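Part 3: Getting Your Imuso Countertop Oven Ready for Its First Meal

I've set up more of these than I care to admit, so let me walk you through it the way I'd do it in my own kitchen.

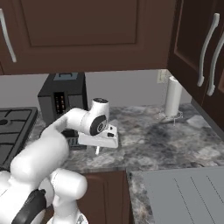
Set aside an hour for all this, and most of it is just waiting, so put the coffee on first. You'll need a soft cloth, dish soap, and the little bag of parts taped inside the door (please check for it before you toss the box!).

1. Pick your spot. I like a stretch of counter with nothing hanging over it. Leave 5 inches clear on both sides and at the back.

2. Pull off every bit of tape and film. There's a sneaky clear strip along the bottom of the door, and I missed it on my very first one.

3. Wash the rack, the tray and the crumb pan in warm soapy water. Dry them well. Wipe the inside of the oven with a damp cloth and leave the heating bars alone.

4. Slide the crumb pan in first, then the rack, with the raised lip toward the back.

5. Plug the oven straight into the wall.

CAUTION: No extension cords and no power strips, please. I know the outlet is never where you want it, but move the oven, don't stretch the cord.

6. Set the clock. Hold the Time button until the numbers blink, turn the dial, and press Time again. If the display shows 1403 when you expected 2:03, you're on the 24-hour clock. Hold Time and Light together to switch it over.

7. Now the burn-off. Run the oven empty at 400 degrees for half an hour with a window open. It'll smell a bit like a hot iron, and you may see a wisp of smoke.

CAUTION: The top and the door glass get very hot, and they stay hot well after the beep. Keep birds out of the room too.

8. Let it cool with the door open, then wipe it down once more.

NOTE: If you bought the Fladano pizza stone, leave it out for the burn-off. It gets its own warm-up, and I cover that in Part 4.

For your first real bake I'd go with plain toast or a batch of biscuits, something cheap that shows you where the hot spots are. Mine runs hotter at the back left, so I turn the tray halfway through.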